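Gripper does not let go after protective stop, socket panel test

vriedl
Posts: 23
Hello all. I have a question about a fault we got on Friday and I am not sure if it is the gripper or my program.

We do a practice task with a wall socket on a panel. The arm goes to the socket with soft fingers, takes a small part next to the socket face and pulls it off. No mains on the panel, the cable behind is not connected to anything. After the approach move the controller made a protective stop, and after I reset it the fingers closed by themselves. My colleague Regula had her hand near the panel. She was not hurt, only a bit angry with me.

The log shows "force limit Z" and four seconds later "tool output restored". I did not command the close. Is this normal?

Valentin Riedl

kcamenzind
"Tool output restored" is your answer. The controller remembers the last state it wanted for the outputs and writes it again at reset. If your close command was already in the queue when the stop came, it gets executed. It is written in the manual, but in a place where no person looks.

jeferson_v
I don't agree with Konrad. On our cell the outputs go low on a protective stop and stay low until the program sets them. We use the same Lüthi controller, maybe an older firmware. I would first look at the valve. If it is a 5/2 with spring return and somebody mounted it the wrong way around, then low means closed.

kcamenzind
If low means closed, the fingers would close at the stop, not at the reset. He wrote that it was after the reset.

jeferson_v
Unless the air was also cut at the stop and came back with the reset. In our cell the safety relay cuts both.

vriedl
Thank you both. I checked and the air is cut by the relay, so Jeferson can be right. I have to look at the valve.

Eyvindur Þ.
A different point. Why was a hand at the panel during the reset? I don't care which output did it. For me the reset button must be in a place where you can see the whole panel, and the person who presses it asks first. We had a similar thing at Nusthorpe in April, with hard fingers, and it ended with a broken fingernail and a lot of paper.

vriedl
Yes, you are right. The reset was on the pendant and I was looking at the screen. I will move it.

About the force limit itself, I have a suspicion. The approach is from below and slightly from the right, and I think one finger arrives at the housing before the other. 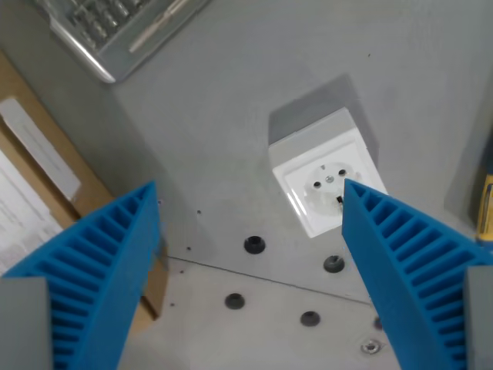

I set the limit to 20 N because the fingers are soft and I did not want to bend them. Maybe it is too low for this kind of contact. With the limit at 100 N the stop does not come, but then I don't trust it.

kcamenzind
Please don't go to 100. Soft fingers bend sideways and the arm does not feel this until it is late. Turn the wrist a few degrees so both tips arrive together, and make the last part of the move slower.

r_trummer
I am the colleague with the hand. I want to add that the closing was quite slow and I had time to pull back, so please nobody imagine a horror movie. But it was still closing without a command.

vriedl
Result from today. I took the hose off and looked at the valve. It is a 5/2 with spring, and without signal the air goes to the close side. So Jeferson was right. I changed the two hoses and inverted the output in the program. Then I made the stop and the reset again, with all hands behind the line, and the fingers stayed open.

kcamenzind
OK, I take it back about the valve. But I would still clear the outputs in the reset routine.

Eyvindur Þ.
Check also what happens if you lose air while holding a part. Now it will maybe drop it.

vriedl
The part is very light, so a drop is acceptable for us. I will write it in the risk sheet. The force limit question is still open, I will try the wrist rotation next.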